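Solbridge opens second round of street tree planting

17 May 2021

Solbridge will plant 800 street trees this fall and has hired the tree care firm Rønning to do the work, the town's parks office said. Planting starts in August on the east side and moves toward Flullside as the weather cools.

The town counted 3,329 trees along its streets in its last survey. Many of the older ones are silver maples that have started to drop limbs, and 70 of them are marked for removal before the new trees go in. Their stumps will be ground below the level of the sidewalk and the holes filled with topsoil.

Esben Bisgaard, who runs the parks office, said the new trees will be mostly oak, hornbeam and serviceberry. Serviceberry will be used under power lines, where taller trees have had to be cut back hard every few years.

"We lost a lot of shade on Estar Road when the big maples came down," Bisgaard said. "People there have been asking for something to go back in."

Residents can ask for a tree in the strip between the sidewalk and the curb. The strip must be at least four feet wide and clear of hydrants and driveways. Requests go to the parks office by mail or at the front desk. Trees are free, but the household is asked to water for the first two summers.

Khang Đỗ, crew leader at Rønning, said the most common trouble with young street trees is mulch piled against the trunk. He asks people to leave a gap of a few inches and to keep string trimmers away from the bark.

Work will be done on weekdays between 7:30 a.m. and 4 p.m. Parking will be closed on one side of the street while the crew is there, and signs will go up two days ahead. 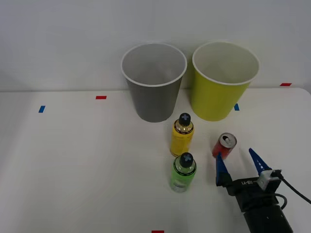
Who waters the new street trees after they are planted?
The household next to the tree is asked to water it for the first two summers.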